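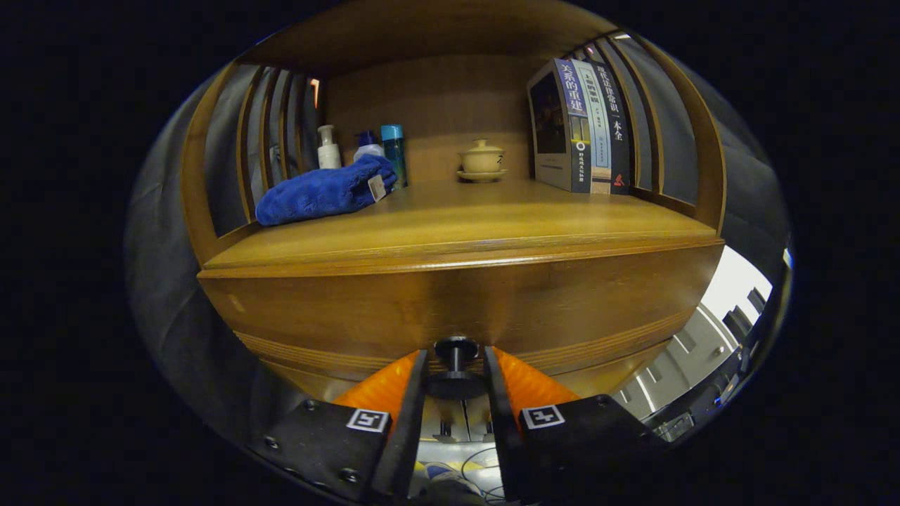

Figure 5. Folded blue towel on a wooden shelf.

4.2 Where the towels live

Respondents in Fenton and Halvorsen were asked where they kept their bath towels, a question we had expected to be the dull one. Of the 1,000 questionnaires posted, 831 came back, and a surprising share had extra pages stapled on. Feelings about linen storage run high.

Open shelving was the favourite in both towns, ahead of closed cupboards and the back of a chair. Households with open shelves (Figure 5) reported folding more carefully than those with doors, which we take as evidence that shame remains a cheap and effective organizing principle. The colour of the towels made no difference to any measure, although several respondents wrote at length to argue that it should.

Folding method was harder to code. The Suvmont scale allows for halves, thirds and rolls, but has no category for "however my mother did it", by far the most common written answer. We added one – the scale's users may forgive us in time.

Replies on towel age should be treated with caution. Most people guessed, and about 200 left the line blank. One Halvorsen household gave the age of its oldest towel as "pre-marriage" and declined to elaborate when we followed up in September.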